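Programs > Football Development > Grantee Reports > Wulidcombe

October 2020
By the program lead, Endale Football Trust

Progress report to the Okix Fund: Wulidcombe youth football pathway

This report covers the period since July. The Fund asked us to say plainly whether the pathway is doing what the application said it would. Our answer is that parts of it are, and that we are less sure of the rest than the application was.

Registration

The pathway now has 733 registered players across the under-13, under-15 and under-17 age groups. We would ask the Fund not to lean on that number. Registration is free and takes a minute, and a player who signs up once and never comes back stays on the list until the end of the season. The figure we would prefer to be judged on is regular attendance, meaning three sessions out of every four. By that measure the under-15 boys are holding up well, the under-13s are fair, and the under-17s are poor. We don't yet have attendance records from every club that we would trust. Two clubs sent in sheets where every player had been marked present at every session, including one that was called off for a waterlogged field. We have sent those back.

The girls' squads are smaller than planned. The application assumed that the schools would pass on interested players. A few did. Most of the girls who are playing now came in through an older sister or a teammate, and we think the schools route was oversold, by us among others. We would like to move what is left of the schools budget into a second girls' session at the Jirnero ground, where the field is free in the early evening and the bus stops outside.

Coaching

Eleven coaches were due to finish the entry-level course in this period. All 11 started it and most have finished. The remainder have the practical assessment still to do, which was pushed back twice by the course provider. We expect to report them as complete next time, though we said the same in July.

Whether the course has changed how anyone coaches is another question. We watched sessions before and after, and the differences were small. Drills are better organized and there is less standing in line. But the talk from the touchline is much what it was, and in matches the biggest players still get the ball and the smallest still play right back. A course of this length was never going to fix that. We would be wary of any grantee who reported otherwise on the strength of feedback forms, which score well for nearly everything, lunch included.

Work inside

The office side of the project (kit, record sheets, player cards) has settled into the room we have at Jirnero.

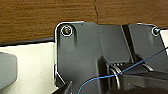

Brown wood and an off-white surface, with a dark strip between them on the left.

Player cards were late going out. The printing was done on time, but we had asked clubs to confirm birth dates and the replies came in slowly. Age checks matter in this league. Two players were moved up a group after their papers were looked at, and one club was unhappy about it and wrote to the Fund directly. We stand by both decisions and can send the correspondence.

The match program

The fall matches began with 70 fixtures on the calendar and 84 were asked for in the application. The gap comes from one club pulling out before the start and from our decision to drop the midweek round for the under-13s. Parents had told us it was too much travel on a school night, and they were right.

The standard is uneven. Several under-15 games have been close and good to watch. Others were settled by halftime, and we do not see what a losing side learns from the second half of those. One idea is to split the group after the winter break. The stronger clubs like this and the weaker ones don't, for reasons that have as much to do with pride as with football. We have made no decision and would rather take one late than take one we have to reverse.

Referees remain the weak point. There are not enough of them, the younger ones get shouted at, and some do not come back. We introduced a rule that only the captain may speak to the referee. It is followed when one of us is standing there.

Scouting

The application described a "direct route" from Wulidcombe into professional academies. We have stopped using that phrase. Scouts from two professional sides came to matches in this period, stayed for part of a game each, and took some names. No trials have been offered. It may be that some will be. Until then we think it unfair to let families believe that a place in the under-17 squad is a step toward a contract, and we have told the clubs to take such wording off their posters. Not all have.

Money

Spending is within the budget overall. Transport is over and venue hire is under, and the two come close to canceling out. The equipment line is spent. Some of the training balls bought over the summer have not lasted, and we won't be using the same supplier again. We are not asking for more money in this report.

For the next period

We will bring the attendance records up to a standard where they can be shown to the Fund club by club, with the bad ones included. We will finish the coaching assessments. We need an answer on moving the schools budget before the winter break if the second girls' session is to start on time. We would also suggest that the target for academy trials be taken out of the grant terms. It depends on people neither we nor the Fund have any say over, and chasing it pulls coaches toward the same handful of players.

Contact the Endale office | © Endale Football Trust | Back to top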